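Reisen > Werksbesuche > Textil > Rirkier

Offener Samstag bei Rirkier: Wareneingang, Faltplatz, Lager

Am 2. Juli 2022 öffnete Rirkier die Halle für Besucher. Der Betrieb nimmt gebrauchte Kinder- und Outdoorbekleidung an, sortiert sie und gibt sie an den Großhändler Estska weiter. Der Rundgang dauerte 53 Minuten, der Eintritt war frei. Anmeldung über die Webseite, feste Schuhe vorgeschrieben.

Station 1 ist der Wareneingang. Die Säcke werden gewogen und mit einem Laufzettel versehen. Seit März wird nach Stückzahl abgerechnet, vorher nach Kilogramm. Am Vortag waren 513 Teile eingegangen, davon 124 Jacken. Jacken laufen getrennt, weil Kapuze, Futter und Bündchen einzeln geprüft werden.

Station 2, Prüfung: Reißverschluss, Nähte, Futter, Saum. Teile mit Schäden am Futter gehen in die Näherei, Teile mit Schäden am Oberstoff in die Faserverwertung bei Gosotetti. Die Preisklassen (6 Stufen) hängen als Tabelle an der Wand. Die Schrift ist zu klein, aus der zweiten Besucherreihe war sie nicht lesbar.

Station 3 ist der Faltplatz. Gefaltet wird auf Format Espiritu, das ist die hauseigene Bezeichnung für die flache Kartongröße. Ablauf bei Jacken: mit der Vorderseite nach unten auslegen, Ärmel nach innen, Kapuze auf den Rücken, Saum einmal hochschlagen. Gestreifte Ware gilt als einfach, da die Streifen als Bezugslinie dienen.

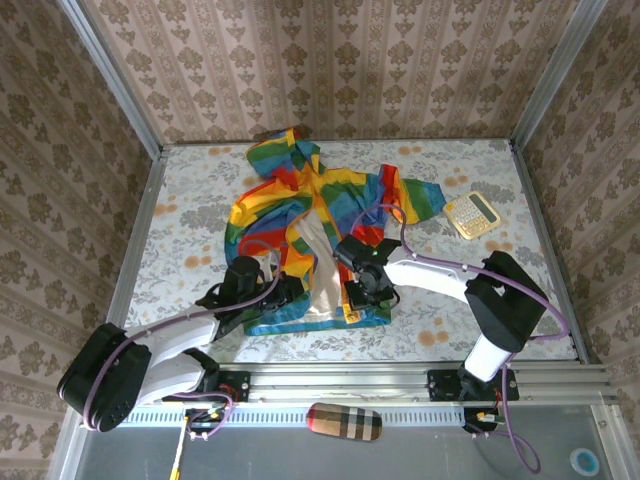

Faltplatz mit Streifenjacke, ein Ärmel noch ausgestreckt, rechts daneben der Tischrechner.

Das Lager (Station 4) war nur vom Gang aus einsehbar. Parkplätze gibt es hinter der Halle, Einfahrt von Norden.

Kommentare

webkante: Wird die Kapuze bei gefütterten Jacken auch nach hinten gelegt? Bei uns trägt das zu stark auf.

t_lager: Ja, laut Führung immer. Dicke Ware kommt aber in den höheren Karton.

nordhalle7: Die Einfahrt ist schlecht ausgeschildert, wir sind zweimal vorbeigefahren.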